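10 Mar 2020
Collby cell, disassembly workstation. Entry: planner and perception changes for the processor task.

The Irketti planner was rebuilt this morning against the revised collision library. The build completed without warnings. The old behavior, in which the arm refused any approach path that crossed the plane of the case rim, came from the tower being loaded as a solid box. The model has been replaced with a hollow shell, and the drive cage, power supply and heatsink are now entered as separate bodies. Clearance around each body is set to 11 mm. The fixture plate to the left of the tower keeps its previous model.

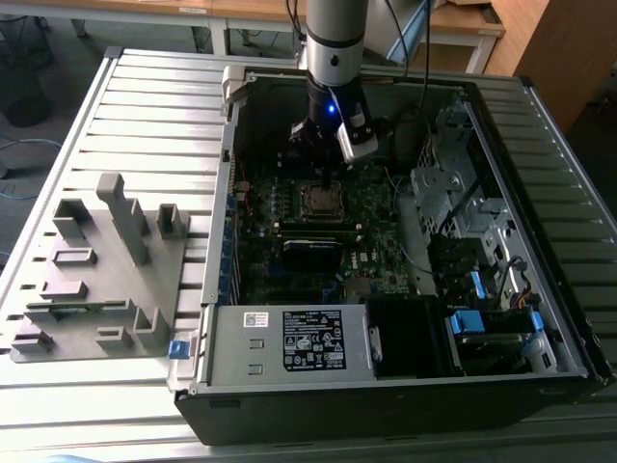 Planning time over the socket was compared using 100 queries from a fixed home pose. With the solid box, 32 queries returned a valid path, and all of those stopped above the rim. With the shell, every query returned a path to the pre-grasp pose. The slowest ones involve a wrist rotation toward the drive cage. A joint limit penalty has been added to the cost function to discourage that rotation; the weight was chosen by hand and should be reviewed.

The socket detector (Işık branch) was run on the wrist camera stream at 30 frames per second. Two matters are recorded for follow-up:

- The metal lid of the processor returns poor depth at steep angles. The detector now fits the plane of the board and projects the lid outline onto it.
- The state label for the socket flickers between `occupied` and `empty` while the wrist is moving. Labels are to be accepted only after the arm has settled.

The retention lever is not yet part of the collision model. With the lever raised, the right finger has less room than the planner assumes. Until the lever is added, the approach direction is restricted in `approach.yaml` and must not be widened for tests.
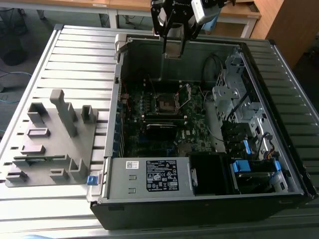 Should the socket state be read from the gripper width instead of the camera?

Both should be used. Gripper width confirms that something is held between the fingers, but it gives no information about the socket itself. The task logic in Grimeck will require a closed width above the threshold and a settled `empty` label before the place motion is released.

Open items: add the lever as a body with two states; log the reason code when a label is rejected; repeat the planning comparison with the penalty enabled. The calibration file from July remains in use and is stored with the workspace configuration.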